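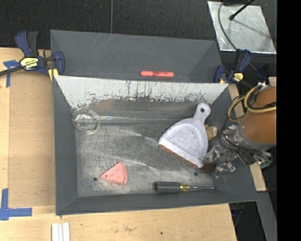 By Arnulfo Tello
Posted in June | Lockwood neighborhood news

I got to the Lockwood branch library at 8:40 in the morning because I wanted a good seat, and there was already a line down the steps and past the bike rack. A line! For a library! I have lived four blocks away for most of my adult life and I've never had to wait for anything there except the good copy machine.

The doors opened at nine and people walked in fast, the way you walk when you'd like to run but your kids are watching. If you missed all the fuss, the branch has been closed since the pipe over the children's room let go in the winter. We've been driving out to Gamholm for our holds ever since, and I will say nothing bad about Gamholm except that the parking lot was designed by somebody who hates cars and people equally.

So what's new? The carpet, for one. The old one was a green that I remember from being seven years old and I'm a little sad about it, but it smelled like a gym bag on humid days and I think we can let it go. The new floor is a speckled blue and it's quiet. The front desk has moved to the left side as you come in, so for the first ten minutes everybody walked up to the old spot and stood there facing a shelf of cookbooks. I did it too. I did it twice, if I'm telling the truth, once on my way in and again on my way out.

The children's room is the big change. It's bigger by what used to be the staff break room (the staff got the old storage area, with a window, and they seem happy with the trade), and the picture books are finally on shelves low enough that a three-year-old can reach them. Several three-year-olds were testing this when I came through. There were books everywhere. The woman at the children's desk was laughing, so I guess that was the idea.

The water ruined a lot of what was in there before. The branch lost 2,737 books, most of them from the lower shelves along the back wall, and I know a few families took it hard. There's a sign by the door listing some of the titles they'd still like to replace, if you have clean copies at home that your kids have outgrown. I took a picture of it with my phone so I could check it against the boxes in my garage. I'm fairly sure we have two of the dinosaur ones.

Upstairs hasn't changed as much. Same long tables, same lamps, same man asleep over the newspapers by 9:30, which made me feel right at home. The local history shelves are back, and the old Claneck Mill maps that used to be rolled up in a closet are now in flat drawers that you can pull open yourself. I lost half an hour there. My street was a duck pond in one of them, and that explains a few things about my basement.

They've also put in two small study rooms with doors that close. You can book them for up to two hours at a time, by phone or at the desk, and they were both spoken for until mid-afternoon before I even made it up the stairs. A couple of high school students I talked to said they'd been using the tables at the Birnar Bakery to study all spring and were a bit tired of smelling cinnamon rolls they couldn't afford. I'd have the opposite problem – I would study nothing and eat everything.

Now for the part people have been asking me about in the grocery store. Yes, the hours are longer. The branch is going to stay open until eight in the evening four nights a week, up from two. Mornings stay the same. The summer reading sign-up has started too, and by the time I left at noon 162 kids had put their names down, which the desk staff told me beats the whole first week of last summer. The goal for the season is 2,000 books read across all the kids in the program. With that many names on day one I think they'll blow right past it, and then somebody is going to have to come up with more prizes.

There were speeches, but short ones. The microphone gave out partway through the second and the speaker just talked louder, and a baby near the back talked louder than that. Then there was lemonade and a sheet cake with a book drawn on it in icing. I got a corner piece. I'm not going to pretend that wasn't the high point of my morning.

A few gripes, because I promised my neighbor I'd pass them along. The book return slot on the outside wall is now on the side street, and there's no sign telling you so. I watched a man in a pickup circle the block with a stack of books on his dashboard. The elevator works but it's slow, slow, slow. And the large print section has ended up on the second floor, a choice I'd like to hear more about, seeing as the people who want it are often the people who'd like to skip that elevator. I asked at the desk and was told that it may move back down by the fall. I'll keep asking.

If you're planning a visit, the number 13 bus stops right in front again now that the construction fence is gone. Street parking was full by nine but had opened up by lunchtime. Anything you borrowed before the flood can still come back with no fine, so go look under your beds. Holds that were sent to Gamholm will stay at Gamholm until the end of June, and after that everything goes back to the regular pickup shelf here, to the right of the new desk.

Story time is back as well, at 10:30 in the morning, and you don't need to sign up. Bring a cushion if your knees are anything like mine. The new floor is quiet but it isn't soft.

I came home with four books and a map photocopy, and I've already started the one about lighthouses. It's due back in three weeks. Side street, remember, around the corner from the main door.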